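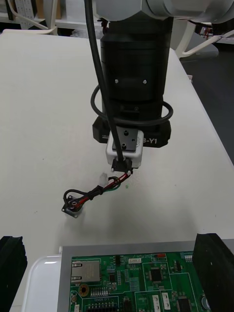

Red, black and green wires, twisted together and held with a cable tie.

Nov 24, 2021

I have been back from the Cunen valley for a week and people keep asking how the campaign went, so I will put it down in one place.

We were trying to stop the closure of the Kimano bus, the only one that links the upper villages with the clinic and the secondary school. The council wanted to drop it in May to save money. Resumari, the group I work with on and off, was asked to help the residents put a case together.

The first public meeting drew 40 people, more than the hall had chairs for. Most of them had never been to anything of the sort. We spent the evening writing down who used the bus, on which days and what for. I had brought a slide show and did not get it out of my bag.

After that we split the area into 5 routes and went door to door with a petition. Two of the routes were steep and took far longer than planned. I did the Lazăr side, which has a lot of dogs and not many doorbells. By the end of the summer we had 2,000 signatures, counting the ones from the market stall.

The council's answer came last month. The weekday service stays for another year and the Sunday one goes. Some residents were pleased with that. Others felt they had been given half of what they already had, and I can see their point. Older people in particular used the Sunday bus to visit family.

A few things I would do differently. We should have talked to the drivers at the start, as they knew the passenger numbers better than the council did. We also relied too much on email, when a notice in the shop window reached more people in a day. And the petition form had no space for a comment, so people wrote in the margins and somebody had to type it all up.

The residents now run their own meetings, on the first Tuesday of the month, and have asked for a seat when the timetable is next reviewed. I will go over in the new year if the road is clear. The minutes are pinned up in the shop for anyone who wants to read them.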